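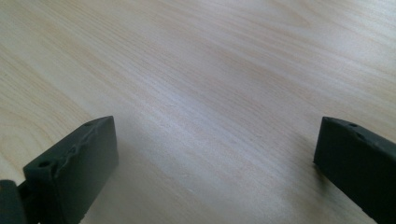
The Kukerley fingers over a bare wooden tabletop, seen from the tool's own camera.

20 August 2024
By Marlene Simard

I've been using the Kukerley hand-held gripper for a few months now, and people keep asking me if it's worth the money, so I finally sat down to write this up. Short version: yes, mostly, if you plan to record a lot of demos and you don't mind fiddling with screws.

The kit I bought was $800 and came with the handle, the camera mount, one pair of fingers and a little pouch of hardware. Spare fingers are $70 a pair from Radwan, who do the shipping over here (mine showed up fast, no complaints!). They're chunky dark blocks with a matte finish and slanted tops, and there's a row of small round holes along the slope. I love those holes. I've bolted on foam pads, a strip of rubber, even a bent bit of wire for picking up cable ends.

The finish is a mixed bag. Look at the left finger and you'll see a lumpy, wavy ridge just inside the edge of the slanted face, while the right one looks a lot smoother along the top. It hasn't hurt my grip at all, but for this price I'd like the two sides to match. I wrote to Azlan Siregar at Radwan and he was very nice about it - he offered me a swap, and I was too lazy to box them up.

The camera view is what sold me. Both fingers stay in the picture with a wide gap between them, so I can line up on small parts without guessing. Glare is my one gripe. On a table with a bit of sheen you get a bright band right across the middle and the grain goes silvery there. I've ordered a clip-on filter from Sedwood and will add a note when I've tried it.

Battery life is fine. I got over 300 recordings done in the first month, and the trigger still feels the same as it did out of the box. My friend Sarla Mittal has the older Jelelham version and says the handle on hers is more comfortable for small hands, so try both if you can. A left-handed grip is supposed to come in December, and I'll probably buy that too.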